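Tiempo de lectura: 7 min

# irari-cubetas: plan de compra y presupuesto de la estación de picking

Este repositorio reúne las hojas de cálculo, las plantillas y los datos de apoyo que usamos para planificar la compra de equipos de la estación Irari, la línea de cubetas con picking robotizado de Griteck. No contiene código de control. Si busca la configuración del brazo o los modelos de agarre, están en el repositorio de integración y se piden aparte.

Última revisión del contenido: 21 de noviembre.

## Para quién es

Para compras, mantenimiento e ingeniería de planta. También lo puede aprovechar cualquier equipo que tenga que preparar un presupuesto de automatización de tamaño parecido y no quiera partir de una hoja en blanco. Las fórmulas son sencillas y casi todo se puede cambiar desde la pestaña de parámetros.

Se da por supuesto que quien lo lee sabe qué es una cubeta, un pulmón y una garra de vacío. Los términos contables siguen el plan interno de Griteck.

## Estructura

```
irari-cubetas/
├── README.md
├── presupuesto/
│ ├── parametros.csv
│ ├── partidas.csv
│ ├── escenarios.xlsx
│ └── repuestos.csv
├── ofertas/
│ ├── plantilla_solicitud.md
│ ├── duangkaew/
│ └── totov/
├── layout/
│ └── notas_layout.md
└── imagenes/
 └── zona_cubetas/
```

La carpeta `ofertas/` solo lleva las versiones sin precios unitarios. Las ofertas completas están en el servidor de compras, con el mismo nombre de archivo.

## Campos de `partidas.csv`

| Campo | Tipo | Comentario |
|---|---|---|
| id_partida | texto | No se reutiliza aunque la partida se anule |
| grupo | texto | robot, transporte, cubetas, seguridad, visión, obra, formación |
| proveedor | texto | Vacío si aún no hay oferta |
| cantidad | entero | Unidades, nunca lotes |
| importe | decimal | Sin impuestos, en euros |
| plazo_semanas | entero | Desde pedido en firme |
| estado | texto | estimado, ofertado, aprobado, anulado |
| nota | texto | Libre, pero breve |

El fichero tiene 132 filas. Las anuladas se conservan con su importe original y la hoja de escenarios las descarta por el campo `estado`. No borre filas: los informes de abril se calcularon con ellas y dejarían de cuadrar.

## Qué entra en el presupuesto

El alcance cubre la celda completa: brazo, herramienta de agarre, cámaras y soportes, cerramiento, transportadores de rodillos y de entrada, cubetas, cuadro eléctrico y puesta en marcha. La obra civil se limita al anclaje y a la acometida de aire. Queda fuera la integración con el sistema de gestión de almacén, que tiene centro de coste propio.

Dos partidas suelen quedarse cortas en los proyectos de este tipo y aquí se han separado a propósito:

- **Cubetas.** Se compran como equipo y no como consumible. El sistema de visión y la garra se ajustan a una geometría concreta, y cambiar de modelo a mitad de proyecto obliga a repetir la calibración. La compra inicial incluye un 10 % de reserva.
- **Útiles de agarre.** Las ventosas van en `repuestos.csv`, con consumo estimado por trimestre. La primera dotación se paga con el proyecto y las siguientes pasan a mantenimiento.

## Escenarios

`escenarios.xlsx` tiene tres pestañas de resultado.

**Base.** Un brazo, un turno, cubetas de un solo modelo. Es el que se presentó a dirección.

**Dos turnos.** Mismo equipo, con más repuestos y contrato de asistencia ampliado. El coste de inversión casi no se mueve; sube el gasto anual.

**Ampliación.** Segundo brazo sobre la misma línea. Reserva espacio y potencia desde el principio, pero no compra el robot. Si se aprueba más tarde, el cuadro eléctrico ya sirve. Sin esa reserva hay que sustituirlo, y la diferencia está calculada en la celda marcada en amarillo.

La amortización se calcula a 8 años para el transporte y a 7 para el robot. Contabilidad pidió unificarlas y se descartó, porque los contratos de asistencia tampoco coinciden. Para probar otro valor, cambie `anos_transporte` y `anos_robot` en `parametros.csv` y recalcule.

## Proveedores consultados

**Duangkaew** ofertó transporte y cubetas juntos. La oferta es clara en plazos y algo vaga en el montaje: hay que pedir por escrito quién nivela los tramos y quién firma la recepción. El portes va aparte.

**Totov** ofertó la celda robotizada y el cerramiento. Desglosa bien las horas de ingeniería. No incluye formación, así que la partida correspondiente está como estimada – conviene actualizarla en cuanto haya precio.

Se pidió además una opción de alquiler para el brazo. La cuota salía razonable el primer año y dejaba de serlo a partir del tercero. Los números están en la pestaña `alquiler`, que no alimenta ningún escenario.

## Imágenes de la zona de cubetas

En `imagenes/zona_cubetas/` hay tomas fijas de la línea. Sirven para discutir accesos y huecos con los proveedores sin tener que desplazarlos a planta. No están anotadas ni sirven para entrenar nada, y no deben usarse para medir: las cotas válidas son las de `layout/notas_layout.md`. 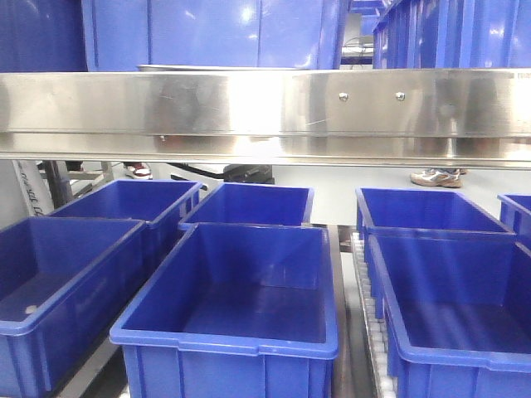

*Cubetas azules vacías en dos filas sobre los transportadores, con la viga de acero inoxidable por delante del nivel superior.*

Al revisar el layout con estas tomas, mire sobre todo la separación entre carriles y el paso bajo la viga. Son los dos puntos por los que más preguntan los proveedores. Las tolerancias de las cubetas se comprueban con pieza en mano, nunca sobre imagen.

## Cómo actualizar una partida

1. Cree una rama con el identificador de la partida.
2. Cambie importe, plazo y estado en `partidas.csv`. Si el cambio viene de una oferta, indique la referencia en `nota`.
3. Abra `escenarios.xlsx`, actualice los datos y compruebe que el total de la pestaña base coincide con la suma del CSV.
4. Pida revisión. Los cambios de estado a `aprobado` solo los acepta Hui-mei Kao.

Los decimales van con punto en los CSV y con coma en la hoja de cálculo. Es la causa más frecuente de totales absurdos.

## Limitaciones conocidas

- Los importes en estado `estimado` pueden desviarse hasta un 10 % y no tienen oferta detrás.
- El consumo de aire es el de catálogo. Falta medirlo con la garra definitiva.
- No se ha valorado el coste de parada durante el montaje. Depende de si se hace en el cierre de verano o por fases.
- Los plazos de Totov cuentan desde la aprobación de planos y los de Duangkaew desde el pedido. En el CSV están todos convertidos a pedido en firme, con el desfase apuntado en `nota`.
- La partida de seguridad recoge cerramiento y escáner, pero no la evaluación de riesgos externa.

## Pendiente

- Precio de formación para operarios y mantenimiento.
- Segunda oferta de cubetas con el mismo formato.
- Confirmar la carga admisible del forjado en la zona de ampliación.
- Pasar `repuestos.csv` al mismo esquema de campos que `partidas.csv`.

## Uso y contacto

Uso interno de Griteck. Las plantillas de `ofertas/` y la estructura de `parametros.csv` se pueden compartir con terceros; los importes y las imágenes, no. Para dudas sobre partidas o permisos de acceso, abra una incidencia en el repositorio y asígnela a Hui-mei Kao. Las consultas de facturación van directamente a compras, con el `id_partida` en el asunto.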